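Workshop notebook -- March, Thursday

Glue tests, continued. Started at the bench a little after eight with the hide glue from Tostik, the new batch, because the old jar had gone thin and smelled wrong. Weighed out dry granules, covered them with cold water and left them to swell while I cut sticks.

Stock is beech offcuts from the chair order. Ripped to 22 mm wide, planed both faces, cut to 165 mm long. Got 44 sticks out of the pile once the ones with checks in the ends were thrown out. That makes 22 lap joints, enough for three glues with a few spares for practice. I numbered them in pencil on the end grain and regretted it by lunch, when the squeeze-out had covered half the numbers. Next time put them on the face, well away from the joint.

The three glues:
Tostik hide glue, hot, fresh today.
Trinaron liquid, the brown bottle, opened in January.
Zarkik white glue, ordinary, what we use for everything.

Glue pot took longer than it should to come up. The thermostat dial reads low. I put the kitchen thermometer in the water jacket and it was well past where the dial said, so I backed it off and waited. Marked the right spot on the dial with a scratch. If you use the pot, go by the scratch and ignore the printed numbers.

Hide glue joints first. Warmed the sticks on the radiator for a few minutes before spreading. The first two I did cold to see the difference, and the glue gelled before I had the clamp on. Both of those are marked with an X and should be left out of the results. The rest went together well enough. Rubbed them back and forth until they grabbed, then one spring clamp each.

Trinaron next. It spreads thinner than I remember and runs toward the low side of the joint. Had to shim the board under the clamps to get it level. Open time is generous, so no rush. Still tacky at the edges when I came back from lunch, and I left those clamps alone for the day.

White glue last. Nothing to report, it went on like it always does. Wiped the squeeze-out with a damp rag on half of them and let the other half skin over to be scraped. I want to see which leaves less trouble under finish. My guess is scraping, but I have been wrong about it before.

Ran short of spring clamps near the end and used the small bar clamps on the last few white glue joints. Those put on a lot more pressure. Not a fair comparison, so they are listed separately on the sheet.

While the glue was setting I worked on the finish question for the Sivakumar job. They want a pale top that stays pale. Oil is out, it yellows too much on light wood. Tried the water-based matte on two scraps, one sanded to a finer grit than the other. The finer one looked a little cloudy at an angle. The coarser one raised its grain badly after the first coat and needed knocking back, but came out cleaner after the second. I would go with the coarser sanding, wet it once beforehand, and sand lightly again before any finish touches it.

Also tried a small amount of white pigment in the first coat. Too much. It sat in the pores and looked like dust. Cut it by half and tried again on the back of the same scrap. Better, though I want to see it by daylight in the morning before deciding. The tubes over the finishing bench make everything look greener than it is.

Things to sort out:
-- Order more spring clamps, the medium ones.
-- Belt on the planer is squealing at start-up. Tension checked, fine. Probably glazed.
-- The lid for the glue pot is missing again. A skin formed on the glue twice today.
-- Humidity in the back room was up this afternoon. Moved the cut sticks for the next round to the shelf by the office.

Breaking the joints next week once everything has had time to cure. Plan is to hang the bucket from the free end and add sand until the joint lets go, then weigh the bucket. Crude, but it will be equally crude for all three glues. Look at each break and write down whether the wood tore or the glue line failed. That tells me more than the weight does.

Note for whoever picks boards for the Sivakumar top: check the figure before cutting to length. Straight grain along the edges and the loops kept toward the middle, if the boards allow it.
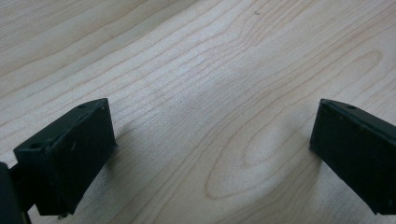
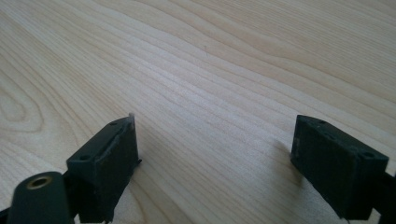 Pale wood with wavy grain and oval figure, in both.

Posted by the bench crew in Shop Notes

Last thing, before I forget. The hide glue left in the pot was strained into a clean jar and put in the fridge, bottom shelf, labeled. Use it by Thursday or throw it out.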